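Dula Desk Recorder: Review After a Season of Author Interviews

Posted in Gear for Writers

I host a small call-in show for first-time novelists, and since last June I have recorded every episode on the Dula. It is a tabletop recorder with a phone input, made for people who do interviews from home and don't want to run everything through a laptop. I paid full price for it. My old setup was a secondhand mixer and a program called Sumow, which worked fine until an update stopped it from seeing my phone line.

What you get

The box has the recorder, a power supply, a short phone cable and a foam cover for the built-in microphone. There is no memory card. The printed guide covers the first recording and not much else, and the full manual has to be downloaded. I would download it before your first guest is on the line.

The unit is wider than it looks in the store photos. I had to move my lamp. The buttons are large and they click, and the microphone can hear the click, so don't press anything while your guest is reading a passage.

Setup

I had it taking calls in 37 minutes, with most of that spent on the phone menu. The Dula wants you to pick a call source before it will show you any levels. If you pick the wrong one you get a blank meter and no message telling you why. After the first time it remembers your choice.

Each side of the conversation goes on its own track. This was the reason I bought it. Authors call me from parked cars, kitchens and hotel hallways, and it helps to be able to turn down their side without touching mine.

Sound

The built-in microphone is good enough for the host. My voice comes out a little thin, and I fix that in editing. Callers sound like callers. The recorder has a setting called Warm Line that is supposed to help with this, but on my calls it made S sounds worse and I leave it off.

My test episode was a long talk with Sun-ja Yoo about her first novel, Gukovness, a ghost story set in a ferry town. She reads quietly and laughs loudly, and the automatic level did not handle that well. It turned her up during the reading, then took a couple of seconds to come down when she laughed. I now set the level by hand during the sound check. With manual levels her second visit to the show was clean from start to finish.

She talked on that call about writing between shifts at a dental office and about the twelve chapters she threw out. I mention it because the recorder's marker button turned out to be the part I use most. I pressed it each time she said something I wanted for the short promo clips, and the markers were all in the file when I opened it. That used to take me an evening.

Storage and battery

There is a backup battery inside. It kept going for 98 minutes with a call connected when I unplugged it to see. My episodes run under an hour, so a power cut would not lose me a show. A card holds 100 recordings in one folder and then the Dula makes a new folder, which confused me the first time it happened. I thought the older shows were gone.

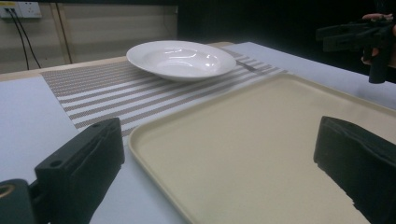 Tray, placemat and plate on the table.

Compared with the Cha

A friend lent me her Cha for a few weeks so I could try them side by side. The Cha is smaller and its menus are easier to read. It has better sound on the host side. It puts both voices on one track, though, and for a call-in show that rules it out for me. If you only record yourself reading chapters or doing an audiobook sample, get the Cha and save the money.

What I don't like

The screen dims after 2 minutes and you can't change it. The phone cable is too short to reach anything but the near edge of my desk. File names are just numbers, so rename them the same night or you will be opening each one to find out who is talking.

I emailed support about the dimming screen. They answered the next morning and said it was on their list — no word on when.

Should you buy it

For a host who takes calls, yes. For an author who is mostly a guest on other people's shows, a headset will do the job. I plan to keep using mine for the fall episodes, and I will update this review if they fix the screen.

Rating: 4 out of 5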